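Minutes of the May open day visit to the Drenent robot lab
Prulgate Makers' Club, held in the upstairs room at Doolan, 4:30 p.m.
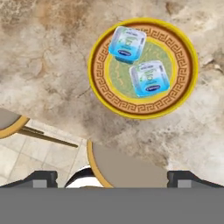
View over the gripper in the simulator: round tray and two portion cups on the marble table.

1. Present
18 members and guests. Apologies were received from the newsletter editor. The minutes of the last meeting were accepted with one spelling fix.

2. Welcome and tour
Our hosts from Drenent met us at the front desk and took us through the workshop first, then on to the simulation room. Everyone agreed we could have spent the whole afternoon in either one! The hosts were generous with their time and happy to be interrupted.

3. Demonstration: Nirna table tasks
Nirna is the Drenent program for practicing table work in a simulated dining room before anything is tried on a real arm. The scene on the big screen had a marble table, chairs with gold-colored trim, and a tray with a Greek key border holding two small cups with blue sides and white lids. The hosts explained that small, light items like these are a good test, as the fingers have to close gently and evenly.

Members were invited to take the controls in turn. The first try ended with a cup pushed off the tray (loud groan from the back row). The third member to try lifted one cleanly and got a round of applause. Several people remarked on how hard it is to judge height from the gripper view — the hosts said new operators all struggle with this, and that a second view from the side helps a lot.

4. Questions
Asked how many practice runs the team keeps, the hosts said 4,000 for table tasks so far, failed ones included. The failed runs get looked at too, and a few of our members thought this was the best thing they heard all day.

Asked whether the marble pattern matters, the hosts said yes. They swap table surfaces and floors often so that the software does not get used to one room.

Asked whether the club could try the software at home, the hosts said not yet, but they would let us know if that changes.

5. Club business
The group was very keen on a return visit, this time with a longer turn at the controls for each person. Agreed to ask Drenent for a morning slot in the fall.

It was also agreed to build a simple two-finger gripper on the club bench. The parts budget was left open until the next meeting.

6. Actions
Secretary to send thanks to Drenent and ask for fall openings.
Workshop group to bring a gripper sketch and a parts list.
Newsletter editor to run a half page on the visit.

Meeting closed at 6:45 p.m. Next meeting at Doolan, usual room.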